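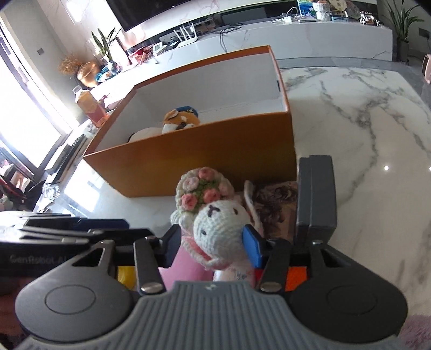 Should crocheted dolls go in the same storage box as harder toys and puzzles?

They can share a box as long as the hard things go in first and sit along the back or the sides, with the crocheted pieces laid on top or in front where nothing presses on them. Yarn holds a dent for a long time, and anything with a sharp corner will work its way between the stitches if the box gets carried around.

Search the archive
Enter keywords

List: Esumby Home Storage
Subject: Re: Soft toys and small stuff in one box
Date: 13th August

Hello all,

I'm replying to the message quoted underneath, and I've put the short form of my answer at the top for people who read the list on their phones.

> I have one living room and far too many toys in it. I bought
> two open boxes, the Zirnero kind with no lid, and I was going
> to use one for soft toys and one for everything else. The
> trouble is that the soft toys fill their box right away and
> the other one is half empty. Can I mix them? A few of the soft
> ones are handmade and I don't want them ruined. One is a
> crocheted doll with little flowers sewn on the head. I also
> don't know what to do with things like card games, pouches
> and cases that don't stand up on their own.
>
> The boxes will stay in the living room, so they can't look
> awful. I looked at a big chest from Foltberg but it was 1,073
> before delivery and I'm not paying that for toys.

Mixing is fine. I've done it for 7 years, in a room where the table is also where we eat, so everything has to be put away before supper.

Start by emptying both boxes onto the table. I know some people sort on the floor, but shag rugs swallow small pieces and I have lost dice that way. Put like with like for now: plush in one group, anything in a carton or a case in another, loose hard things in a third.

Then fill from the back. Small cardboard boxes go against the rear wall. They are the only things in most toy collections with flat sides, so let them make a straight line for the rest to lean on. If a carton is too light to stay put, put something heavier beside it. I use a tape measure for this because ours lives in the toy box anyway.

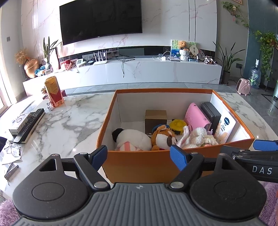 Cases and pouches come next. A stiff case can be tipped against a side wall, and a pouch can lean on the case. If you lay a pouch flat on the bottom it disappears, and you end up digging for it. Snaps should be closed before it goes in, or they catch on plush fur and pull it. That goes for zippers too, and for hook-and-loop tape most of all. I wouldn't put hook-and-loop in with handmade yarn things under any circumstances.

Plush fills the front. Ordinary plush can be pushed down a fair amount and comes back with a shake. Put it in face up. It looks better from the sofa, and a child can see which animal is which without pulling the whole lot out. Long ears can stick up, or you can fold them over the body.

Crocheted dolls go in last and come out first. For one with flowers on its head, I would check each flower with your fingers before you store it. If one wiggles, put a few stitches through the base in matching thread. Lay the doll on its back so its weight isn't on the flowers. A ruffled collar can be smoothed flat by hand, and I wouldn't iron it.

If it is a doll you really care about, leave it out of the box and stand it on a shelf out of the sun. Pinks fade first in my experience. I had a pale pink blanket by a south window from June until school started and one side of it is now close to white.

Puzzle cubes and similar hard plastic toys I keep in the second box, together with the card games. Cubes have corners, and they get dropped in from a height by anyone under ten. Cards need a rubber band or a small tin. Picture cards that are too large for a tin can stand upright along one side, which also keeps them from curling.

On cost, I agree with you about the chest. Someone on the Tetteh list priced a fitted wall unit for the same job and got a quote of 2,175. Open boxes do the work for far less, and you can carry one to the table when you want it. The drawback is dust. I take everything out 4 times a year, wipe the inside with a damp cloth, let it dry fully, and put the plush through a gentle wash in a pillowcase. Handmade ones I wash by hand in cool water and dry flat on a towel.

One question back to you: are your boxes rigid, or do they fold? The folding ones bow outward if you lean a heavy case on the side, and in that case I would put the case across the back with the cartons.

Regards from a longtime reader

Get the Esumby list as a monthly newsletter. Enter your email address to sign up. You can unsubscribe at any time.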